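La table du linge

Moushumi Wanigasekara avait pris l'appartement en juin, pour le parquet. Il était posé en chevrons, clair, et l'agence l'avait mis en première ligne de l'annonce. Elle avait apporté une table blanche achetée à un cabinet de dessin qui fermait. Le vendeur lui avait dit que c'était une Ivholm et qu'il n'en existait plus. Elle n'avait pas vérifié.

En la dépliant contre le mur, elle avait vu le trait. Il était bleu, tracé à même le plateau. Il commençait par une boucle et une pointe, puis il faisait des bosses et s'allongeait en une vague paresseuse vers la droite. Elle avait essayé l'alcool, le vinaigre, puis une pâte Flindent qui sentait l'amande. Le trait était resté. Elle avait rangé la pâte sous l'évier.

Anjana Roy vint la voir deux semaines plus tard avec un sac de linge. C'était du linge de la pension Carrilho, où elles avaient travaillé toutes les deux avant la vente. Le nouveau propriétaire ne voulait que du blanc. Il y avait quarante-trois serviettes en trop et Anjana en avait sauvé sept.

– Elles sont propres, dit-elle. Enfin, elles l'étaient.

– On va les repasser au lavage.

Elles firent tourner la machine du bas, puis passèrent le tout dans celle du haut. Pendant ce temps elles burent du thé debout, chacune contre un mur. Anjana regardait la table.

– Quelqu'un a écrit dessus.

– Ce n'est pas de l'écriture.

– Le début, si. On dirait un l.

Moushumi se pencha. Elle avait frotté cette boucle pendant une heure sans jamais se demander si c'était une lettre. Elle suivit la ligne avec l'ongle. Après la boucle, on pouvait lire un m ou un n, ou rien du tout. Cela dépendait de l'endroit où on se mettait.

– Et après ?

– Après, la personne en a eu assez, dit Anjana.

À la pension, c'était Anjana qui pliait. Elle pliait en quatre, l'étiquette toujours dedans, les bords du même côté, et la pile tenait toute seule. Moushumi, elle, n'avait jamais su. Elle laissait dépasser les étiquettes. La gouvernante lui remettait ses serviettes sous le nez sans rien dire, et Moushumi recommençait à côté d'elle jusqu'à ce que ce soit présentable. En quatre ans, elle n'avait fait aucun progrès. On avait fini par la mettre à l'accueil.

Quand le linge fut sorti, Anjana s'assit par terre et refusa d'y toucher.

– C'est chez toi. C'est toi qui plies.

– Ce sera moche.

– Je m'en fiche, je ne dors pas ici.

Moushumi prit une serviette bleue. Elle était d'un bleu franc, celui des chambres du fond, et elle l'avait eue dans les mains des centaines de fois. Elle la posa à gauche de la table, là où le coin est arrondi. Elle tira sur un bord, puis sur l'autre. Cela faisait un carré à peu près. Elle passa la main dessus, et les plis s'en allèrent plus loin.

Elles parlèrent de l'argent. Anjana avait touché 1 702 euros de solde et ne savait pas si le compte était juste. Elle avait gardé le papier plié dans son portefeuille. Moushumi fit la division sur son téléphone, se trompa, la refit. Il manquait peut-être un jour de congé. Anjana dit qu'elle n'allait pas écrire à Drernwood pour un jour. Puis elle dit qu'elle allait peut-être écrire quand même.

– Il faut que ce soit court, dit Moushumi.

– Deux phrases.

– Tu mets la date, le montant, et tu dis que tu attends.

– Tu l'écrirais, toi ?

Moushumi répondit qu'elle l'écrirait si on lui laissait finir la serviette. 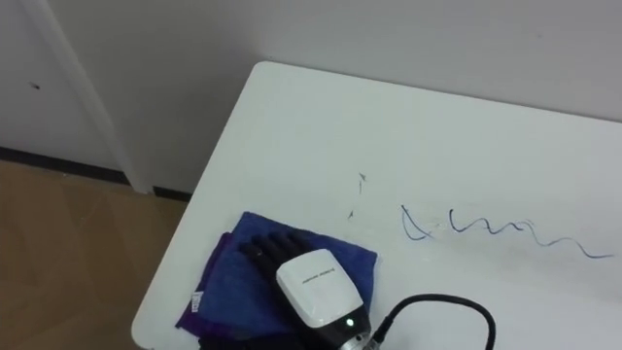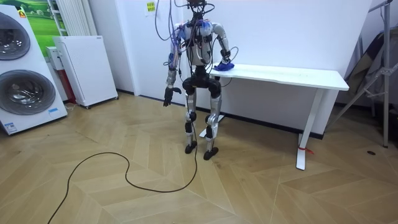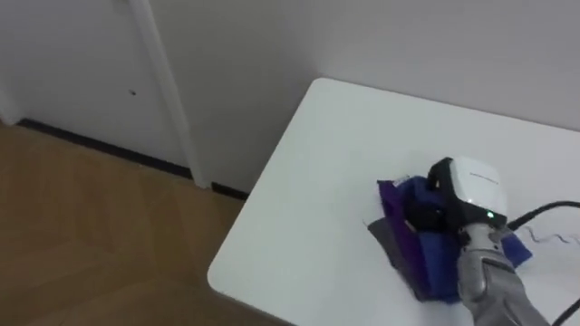 Dernière modification de la page : 3 mai 2022

La lettre fut écrite sur un bout de la table, à droite, au stylo bleu. Anjana dictait et changeait d'avis. À un moment Moushumi souleva la feuille pour voir si l'encre traversait. Elle ne traversait pas. Le vieux trait était toujours là, juste à côté, et la couleur était presque la même.

– C'est peut-être quelqu'un qui essayait son stylo, dit Anjana.

– Sur une table à ce prix-là ?

– Tu l'as payée combien ?

Moushumi le lui dit. Anjana trouva que c'était trop.

Elle repartit avant la nuit avec la lettre et sans le sac. Il restait deux serviettes à faire. Moushumi en plia une, vit que l'étiquette dépassait, et la déplia. La seconde fois l'étiquette dépassait de l'autre côté. Elle la laissa comme ça et mit la pile dans le placard de l'entrée, la bleue au-dessus.

Le lendemain matin, Anjana appela pour demander si « je reste dans l'attente » prenait un s. Moushumi dit que non. Puis elle alla regarder la table, parce qu'elle avait pensé à un mot qui commençait par l, mais avec la lumière du matin la première bosse ressemblait plutôt à un u.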